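The White Table

When I moved to the flat above the Guerreiro bakery, I had four rooms and no good table. For two winters I ate from a board laid over two boxes, and I told my guests it was temporary. Then, one Monday, I went to the Clornine sale hall at the edge of town and bought a white one for 200 euros. It is plain, with a matte top and straight legs. The seller asked twice if I was sure, and he showed me an oak one with turned legs. I was sure.

In my parents' house the table was dark and always had a cloth, and over the cloth a sheet of plastic, and over the plastic a bowl of fruit which we were not permitted to eat. I knew that table for eighteen years and I could not tell you the colour of its wood. Perhaps this is why I wished for a surface which I can see.

A white top is a strict companion. Coffee leaves a ring, the newspaper leaves its ink, and a pencil line that you would never notice on oak is visible from the door. In the first month I cleaned it with everything in the cupboard and made one dull patch near the window, which I regret. Now I use warm water with a drop of washing-up liquid, a soft cloth, and then a dry cloth. For ink I take a little alcohol on cotton and I press but do not rub.

What I did not expect was the light. In the morning the white turns a little blue, and later in the day it goes to a pale grey, with shadows so soft that you cannot say where they begin.

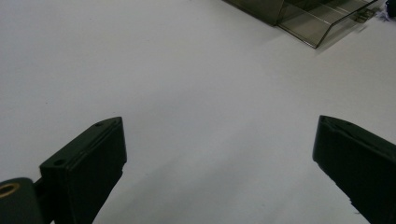

Florin Matei finds all this too severe. A table must have something on it, he told me, at least bread, otherwise people do not know that they may sit down. He keeps a salt pot and a folded napkin on his own table in Grimura all year, and he says he would feel like in a dentist's waiting room without them.

I have thought about his salt pot many times. In December I made a trial and left a small dish in the middle for a week. By Thursday there were keys in the dish, and beside it a letter from the Flimetport water office, two batteries and a glove. I took the dish away and the rest went also.

So my habit is simple. After supper everything returns to its shelf, and I wipe the top before I put off the lamp. It takes me less time than boiling an egg. When guests come, I put the bread out before they ring, and on this point I have accepted that Florin is right.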